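Steel bowls ended up in the bedroom, help me find them a home
Home Storage > Small Spaces

oseo_attic
Oct 21, 2019
My kitchen in Kavstead has 3 cupboards and they're all full, so the mixing bowls have moved in with the wardrobe and the dark table. Clothes pile up there too, so it's a mess!

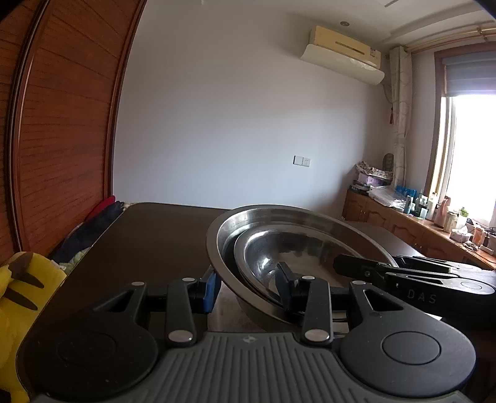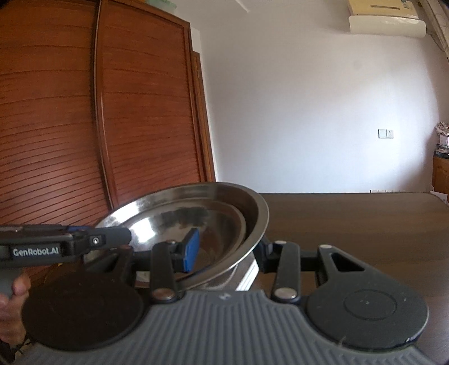 Steel bowls, dark table, wardrobe.

I paid 69 for the set in April and I do use them (bread, mostly). Would you keep them in the wardrobe, or is that gross?

plainshelf
Not gross, but you'll get fabric fluff in them. Store them upside down on a top shelf with a clean towel under them.

lambrakis_fan
Disagree, sorry. Kitchen stuff belongs in the kitchen. Get a rail from Lambrakis and hang a wire basket over the stove. Mine has held up fine.

plainshelf
Over the stove?? Enjoy the grease.

lambrakis_fan
I wash them before I use them anyway, so what's the difference :)

oseo_attic
No room for a rail, I rent and can't drill. Leaning toward the top shelf, once I fold that pile of clothes.

tinpantry
Keep them nested, whatever you do. I split mine up and lost the little one for months.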